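Sunday, late evening

The inspection of the Vemska guest house was completed before noon, and the remainder of the day was given to the linen returns. The returns for September are again in poor order. The upper floor has entered 27 bath towels, while the laundry has signed for 10, and no note has been left to account for the difference. I have asked that both books be brought to the office before breakfast and compared line by line.

The house was otherwise found to be in a fair state. The stair carpet has been relaid to the half landing. The window in the writing room still sticks, and the Pester firm has been reminded in writing that its estimate remains outstanding. Guests have been civil about the noise from the boiler, although two of them have asked to be moved to the garden side. Both requests have been granted.

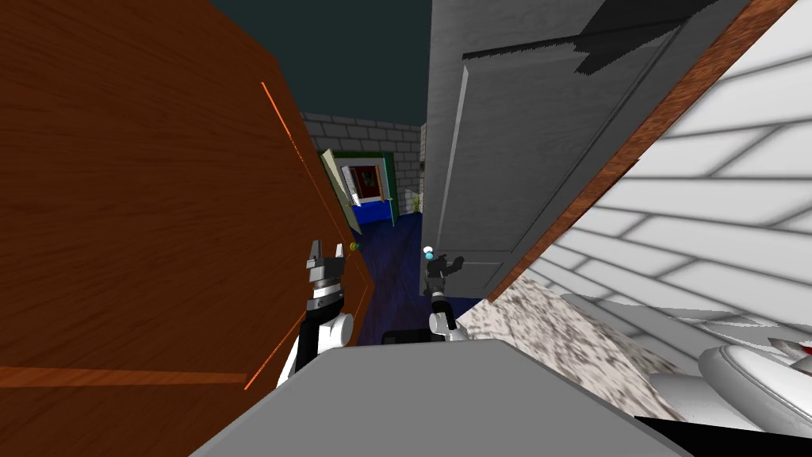
Wood-grain panel and grey door, the latter partly open.

A revised tariff was received from Sethi in the afternoon post. Starch and soap are dearer, and the minimum order has been raised to 500 bars, far beyond what the linen room can store. I propose to decline and to continue with the present supplier until the spring. The matter will be put to the management in the usual form.

Tea was taken at the desk. I read the house newsletter in proof and marked 2 errors, both in the notice on meal times. Supper is served at seven and should not be printed as eight.

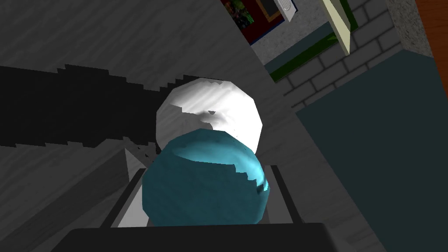

Close view, Issue 10

The proof was returned by hand. The article on the kitchen garden has been held over for want of space, to my regret, as the pages on winter beans were carefully prepared and would have been useful to the staff.

Rain set in after dark. The yard drain was clear when I made my round. The keys have been counted and locked away, and the night bell has been tested. Tomorrow: towels, the drain cover, a reply to Sethi.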